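Kedow Circuit

The Kedow Circuit is a group of Protestant congregations that share ordained ministers, a preaching schedule, and a common fund. It takes its name from the town of Kedow, where the oldest of the member churches meets. The circuit has 28 congregations, most of them in farming towns and small settlements along the Drernier River. It is not a denomination. Member churches keep their own affiliations, hold title to their own buildings, and call their own lay leaders.

Origins

The circuit grew out of an informal arrangement between three churches at Kedow, Sillia, and Ghumman. None of the three could pay a full-time minister, and the pulpit at Sillia had been empty for two winters. The churches agreed to hire one minister among them and to hold services at different hours so that he could drive from one to the next. Kedow met at 8:30 in the morning, Ghumman at 10:30, and Sillia in the afternoon.

Other congregations asked to join over the following decade. The first written agreement, known as the Sillia Covenant, was adopted at a meeting held in March and is still read aloud at the start of each yearly gathering. It runs to four pages. A later revision added rules on leaving the circuit, which the first version did not mention.

Organization

Each member church sends two delegates to the yearly gathering, one of whom must be a lay person under the age of 40. Churches that cannot find a delegate of that age may send one delegate only. The gathering sets the preaching schedule, approves the common fund, and hears requests from churches that want to join or withdraw.

Combined membership is 3,000. The largest congregation, at Drernier Falls, has close ties to a nearby college and is the only one to hold two services each Sunday morning. Several of the river churches have fewer than 30 members and meet every other week.

Ministers are assigned to a section of the circuit and normally stay in it for five years. On weeks when no minister is present, services are led by lay readers, who may preach from a text of their own or read a sermon sent out by the circuit office. Practice on communion varies. The Methodist and Presbyterian churches in the circuit wait for an ordained minister, while the Baptist and independent churches allow a lay leader to preside.

Lay training

Lay readers complete a course that lasts one winter and covers Bible study, public reading, funeral services, and visiting the sick. The course is taught in Kedow and at two other sites — usually Ghumman and Drernier Falls — and there is no charge to churches in the circuit. More than 100 lay readers are currently listed.

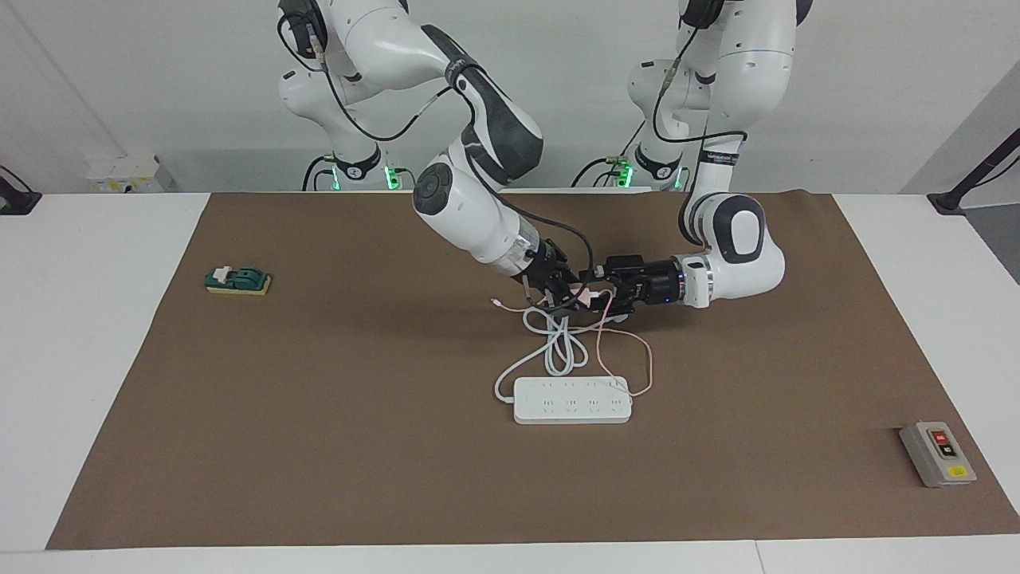
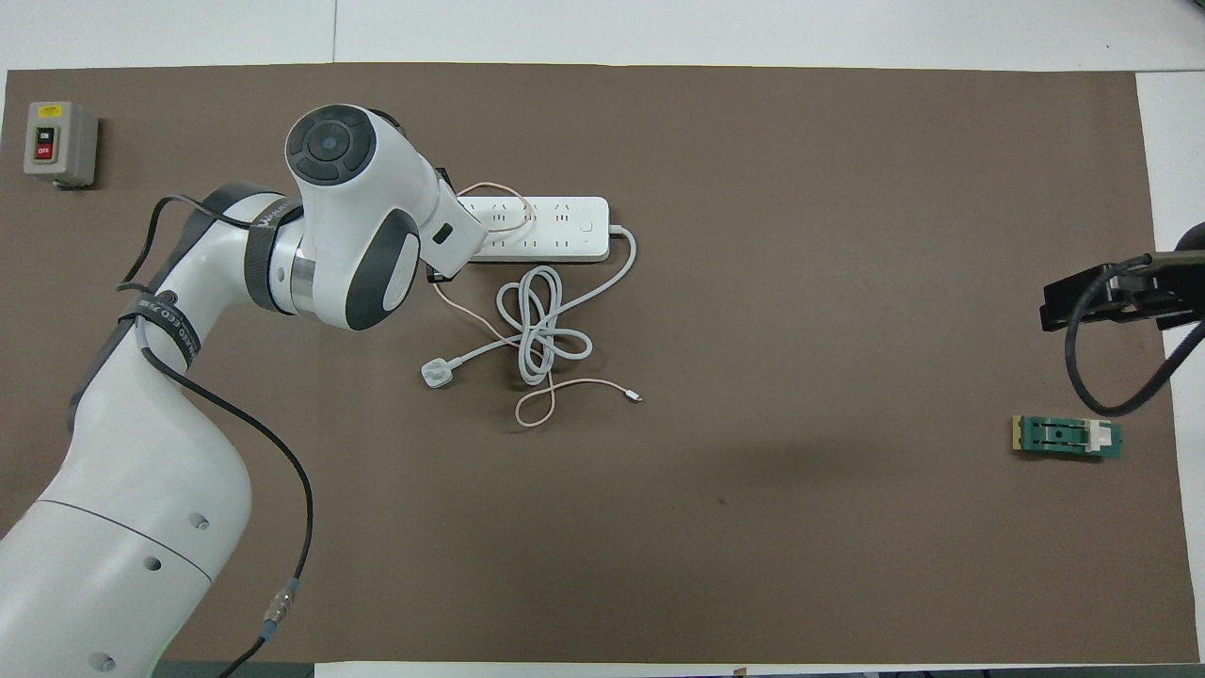
Siiri Butkienė has argued that the lay course did more to hold the circuit together than the shared ministers did. In her view, people who had trained together kept calling one another about sermons and funerals long after the course ended, and small churches that might have closed stayed open on the strength of those calls. She added that the early organizers had expected the readers to be a stopgap.

Worship and music

The circuit has no common order of service. A shared hymnal was printed in a single run of 1,000 copies and is used in most of the river churches, though the Sillia congregation went back to its older book. The hymn sing in Ghumman, held on the evening before the yearly gathering, draws people from outside the circuit.

Criticism

Some former members have objected to the five-year limit on assignments, saying that it breaks up pastoral relationships just as they become useful. Two congregations withdrew over the issue and one later returned. Others have questioned the common fund, to which each church gives a tenth of its offerings regardless of size.

See also

Circuit rider
Lay preacher
Multi-point charge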